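The Last Drawer of Hinges

Kuhlmann opens at seven, and by a quarter past there is usually a man at the counter with something broken in a sandwich bag. In the bag there will be a catch, or half of a hinge, or a knob with the screw still rusted into it. He sets it on the rubber mat. Saturnino Gallardo picks it up, turns it over and goes to the back.

The store has been on Mill Street in Brutstead for longer than most of the buildings beside it. It sells paint, rope, snow shovels and canning jars, as every hardware store in this part of the state does. The back room is what people drive in for. It holds a wall of shallow drawers, floor to ceiling, filled with parts for cabinets and doors that went out of production decades ago. Gallardo, who bought the business from the family in the nineties and kept their name on the sign, puts the stock at 2,000 different items. He has a card file for it. The cards are sorted by the distance between screw holes.

"People come in and want to talk about style," he says. "I ask for the measurement. If the holes don't line up, you're filling and drilling, and then you're painting, and now it's a weekend."

The distance between screw holes is most of what makes this trade hard. A knob needs one hole and forgives nearly anything. A pull needs two, and for a long stretch of the last century every maker had its own idea of how far apart they should be. Three inches became common in American kitchens. Later a good deal of imported furniture came in with metric spacing, and the nearest metric size is just far enough off that a pull will start on one screw and refuse the other. Hinges are worse. There is the overlay, the depth of the cup, the thickness of the door, and whether the frame has a face on it or doesn't.

A kitchen put in forty years ago may have two dozen hinges. They wear out at different times. The door under the sink goes first, then the one over the trash. When a homeowner can't match the one that failed, the choices are to replace all of them or to replace the kitchen, and contractors are often happier to quote the second job.

Laimutė Juška spent a good part of her working life on that second kind of job. She designed kitchens for Skiteo, the cabinet seller with the big showroom outside Borkedden, and she was good at it. She left in June of last year and now repairs the cabinets she used to take out.

Her shop is a two-bay garage behind her house. On the morning I visited she had a row of painted doors leaning against the wall and was gluing a strip of maple into the edge of one of them, where a hinge had pulled loose and taken a chunk of the wood with it.

"That's the whole failure, right there," she said. "Three-quarters of an inch of wood. The rest of this door will outlive me."

She works slowly and charges by the door. A simple repair, with a patch and a rehung hinge, is $19. Refinishing costs more. Her biggest order so far came from an apartment building near the river that was due to be gutted, and the owner changed his mind after she fixed one unit as a trial. That job came to 169 doors and drawer fronts. It took her most of the winter, and she bought nearly all of the hinges from Kuhlmann, a few boxes at a time, until that drawer was empty.

Gallardo still talks about that drawer. He had bought its contents at a closeout sale and expected them to last until he retired.

Where new old stock comes from is a subject he is careful about. Some of it is from other hardware stores as they close, and there are more of those every year. Some comes from cabinet shops, and some from the estates of people who bought parts by the gross and never opened the boxes. He drives to the sales himself and won't bid online. He wants to feel the spring in a catch before he pays for it.

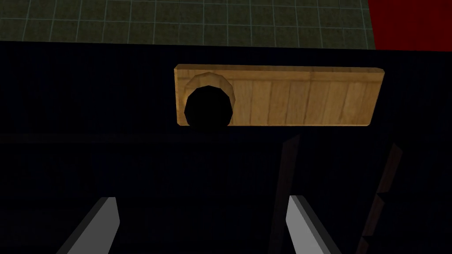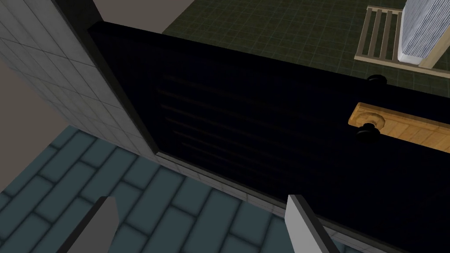 Light wood and black hardware.

The demand surprised both of them. For years the customers for odd parts were landlords and retired men. Gallardo says that began to shift a few years ago, when new cabinets started taking months to arrive and people found themselves looking harder at what they had. Many of the new customers are in their first house. They bring in pictures on their phones, which he will look at, and they are then sent home for the part, which he would prefer.

Juška sees the same people a step later. They have bought the knobs they like and gotten them home, and the screws are too long or too short, or the old knobs have left a ring in the paint that is wider than the new ones. She keeps a coffee can of screws for this. She also has strong opinions about what a knob should do.

The first is that it should be comfortable with wet hands. The second is that it should stand far enough off the door that knuckles don't hit the wood. She doesn't care for anything with a sharp back edge, and she has talked several clients out of thin bar pulls that catch on pockets and sleeves. On a tall pantry door she likes a handle mounted low enough that a child can reach it, though she admits there are parents who would like the opposite.

Wood pulls are another argument. They were out of fashion for a long time and have come back. Juška likes them and will turn one to order, but she warns people that a wood handle over a stove or a dishwasher is going to need oil now and then. Gallardo stocks very few. Wood swells and shrinks, he says, and a screw that was snug in one season will spin in another. When I passed this along to Juška she said he was right about soft wood and wrong about everything else.

They have known each other for years and agree on most of the rest. Both of them will tell you to take the hinge off before you buy the new one. Both keep the old screws. Both think the magnetic catch was a fine invention and that the soft-close hinge, which everyone wants, is a fussy one. It works very well until the damper fails, and then the door drifts or slams, and the part inside can't be fixed. The plain brass hinge has nothing in it to fail except the pin.

There is a limit to how far any of this goes. Cabinets made of pressed board, once they have been wet, are generally past saving. The board swells at the bottom edge and won't hold a screw again. Juška turns that work down, and she looks at the sink base before anything else so that she can turn it down early. She doesn't send people to her old employer, but she doesn't speak badly of it either. The boxes she sold were decent boxes, she says. The trouble was how many good ones went into the dumpster to make room.

The dumpster is a source now, too. A contractor in Borkedden has started calling her before he hauls a kitchen away. She gets an hour with a screwdriver while the crew eats lunch. She takes the hinges and pulls first, then the drawer slides if they run true, and leaves the doors unless they are solid wood. What she can't use goes to Brutstead in the trunk of her car, and Gallardo sorts it on the counter in the slow part of the afternoon.

I watched him do it with a box she had dropped off that week. He wiped each piece with a rag, measured it with a steel rule that has lost most of its numbers, and wrote a card if there wasn't one already. Bent pieces went into a bucket for scrap. A customer came in for furnace filters and he got up, rang them up and sat back down.

Near the bottom of the box were 4 hinges of the kind Juška had bought him out of the winter before. He worked each of them open and shut a few times. Then he found the empty drawer, put them in, and went to look for the card.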